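Rechercher sur le site Tapez votre recherche OK

Actualités > Logiciels et commande

Padetti 4 : le planificateur de Drudavton tient compte des récipients pleins

8 avril – Temps de lecture : 2 min

L'éditeur Drudavton publie la version 4 de Padetti, son logiciel de planification de trajectoires pour bras manipulateurs. La principale nouveauté concerne le transport de récipients ouverts. L'utilisateur peut désormais imposer une inclinaison maximale à l'objet saisi, et le planificateur en tient compte dès la recherche du chemin. Dans la version précédente, la contrainte n'était vérifiée qu'à la fin du calcul, ce qui obligeait souvent à tout relancer.

La mise au point s'est faite en simulation, dans des cuisines virtuelles générées avec l'outil Nidwood. L'équipe a préparé 528 scènes, dont 480 servent au réglage des paramètres. Les autres sont réservées aux essais de non-régression.

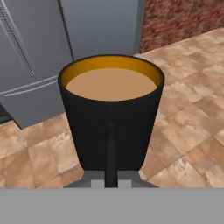
L'accélération est elle aussi limitée – un point réclamé par les utilisateurs depuis la préversion de février. Le profil de vitesse est recalculé à chaque modification du trajet, et le mouvement s'interrompt si aucune solution ne respecte les bornes fixées. Le liquide lui-même n'est pas modélisé : Padetti se contente de surveiller l'orientation et la dynamique du récipient.

Le module de perception Kazemi, vendu séparément, reste compatible à condition d'installer sa dernière mise à jour. Les fichiers de configuration de l'ancienne version doivent être convertis au moyen d'un script fourni. Drudavton annonce 2 correctifs à venir, l'un pour l'affichage des collisions, l'autre pour l'export des journaux.

Mots-clés : planification, simulation, manipulation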